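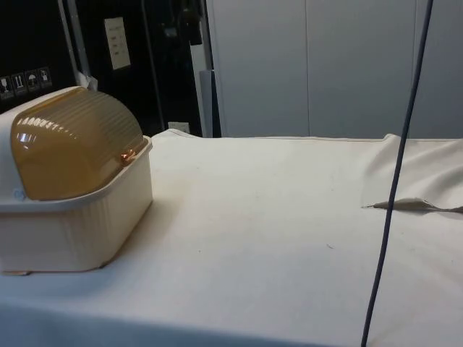

Cream tub, amber lid, white cloth.

Fluid head drag drifting on the tilt axis

tamuno_c
Posted in July
I have a Siralov 50 head on a 75 mm bowl tripod. Tilt drag at setting 3 holds for the first few minutes, then gets noticeably lighter. Pan is fine. Counterbalance is unchanged. Serial ends in 1787 if that matters for the revision. Has anyone opened the tilt cartridge on one of these?

jborkowska
Check the payload first. If the camera is not balanced fore and aft on the plate, the counterbalance spring masks it at level and you feel it as a drag change past 13 degrees or so. Slide the plate, set drag to zero, and see if it stays put at several angles.

tamuno_c
Balanced at drag zero, stays put at every angle I tried. The change is over time, same angle.

Rochelle K
Then it is the grease. Damping fluid thins as it is worked. Every fluid head does this to some degree and the tilt side gets more use than pan. I would go up one click and keep shooting.

okeke_grip
Disagree. Normal thinning is gradual and you would see it on both axes. A drop on one axis after a few minutes sounds like the selector ring not seating. On my older Siralov the ring could rest between detents – it felt like a click but only part of the stack was engaged. Work the head through its full travel while turning the selector from zero up to the setting you want.

Rochelle K
You would get a step change with that, not a slow one. The original post says it gets lighter, which I read as slow.

okeke_grip
It can slip out slowly under load. Mine did.

F. Bassey
Do not open the cartridge in any case. The fill is metered and there is no bleed screw. Rirach does a refill on these but they want the whole head, with the plate and pan handle removed.

tamuno_c
Tried the full travel procedure from okeke_grip. Better, still a small drop at 3, nothing I can feel at 2. Leaving it at 2 for now and asking Rirach for a quote.

jborkowska
Post the quote when you get it. Mine is the same revision.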